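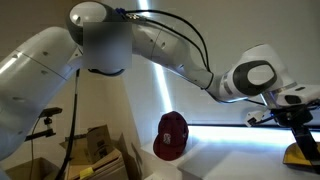 **Workroom storage and cleanup: what changes on 1st May**

The workroom on the second floor of the Wamau building gets its spring cleanup on 1st May. The room closes at noon the day before and opens again the following Monday at the usual time. If you need something from it over the weekend, take it out before noon.

Most of the work is in the storage area. The old shelving along the corridor wall is going out and Pistar is delivering new units to replace it. The new shelves are 7 inches deeper, so the gray bins can finally go in lengthwise. Total cost is $1,782, including delivery and removal of the old units. The money comes out of this year's furniture budget – no department is being charged separately.

Cables and chargers will be sorted by type and hung on the rail by the door. Please put a name on any cable that belongs to you. Unlabeled ones go into the shared stock, and anything with damaged insulation will be thrown away. Extension cords stay in the bottom drawer, coiled and tied. The ties are in the top drawer next to the tape.

Hand tools go back to the pegboard. Two sets of hex keys and the long-nose pliers have been missing since October, so check your desk drawers and bags. The replacement sets cost $105, and we would like to return them unopened if the old ones show up.

Cleaning supplies are moving from under the sink to the tall cabinet. Vida will restock the wipes, paper towels and hand soap the same day. Use the dry microfiber cloths on glossy surfaces and keep the paper towels for spills. The spray bottles have been refilled with the wrong thing more than once, so read the label and don't top up a bottle that isn't marked.

Cardboard is the other problem. Boxes from deliveries should be flattened and taken down to the loading dock by the person who opened them. Zireck has raised its charge for an extra pickup to $285, and we paid for one last month. If you want to keep a box for a return, write the date on it and put it on the top shelf. Dated boxes are kept for a month.

Personal items left in the room – mugs, jackets, umbrellas – will be moved to the front desk and held there for two weeks. The sign-out sheet stays on its hook beside the light switch, with a new pen on a string.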